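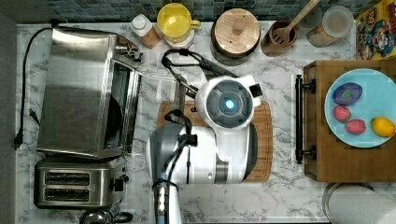
Does a marble counter really need to be sealed every 6 months, or is that a line the installers use to sell bottles? We had Fisley put in our kitchen in April and the guy left me a card for a sealer called Altetti, plus a "care plan" at $158 a visit. Ours is white with grey veining, with small blue-grey and teal tiles running along the back, and I can't see any difference between the parts he treated and the parts he says he missed. I've read three care guides and they disagree with each other. Has anyone skipped it and regretted it?
Parvathi Rao
Posted 1/11/19

Thirumalai Iyengar
I'd be suspicious of any fixed schedule. Put a spoonful of water on the stone, leave it ten minutes and wipe it off. If the spot is darker, it's soaking in and you can seal. If it isn't, keep your money. Also, sealer does nothing for etching. Lemon juice or vinegar will leave a dull mark on sealed marble the same as on bare marble, and I'd bet the care plan card doesn't mention that. Check that you have marble in the first place, too. Plenty of quartz is made with veins like that and it doesn't get sealed at all. Your invoice should say.

plamano_pai
we seal ours every year and its fine

Parvathi Rao
Invoice says "stone top, white/grey" and nothing else, so that's helpful. Did the water test by the sink and got no dark spot. I'm calling Fisley to ask what they sold me before I pay anyone to come look at it.

Thirumalai Iyengar
Get the answer in writing. "Stone top" could be anything.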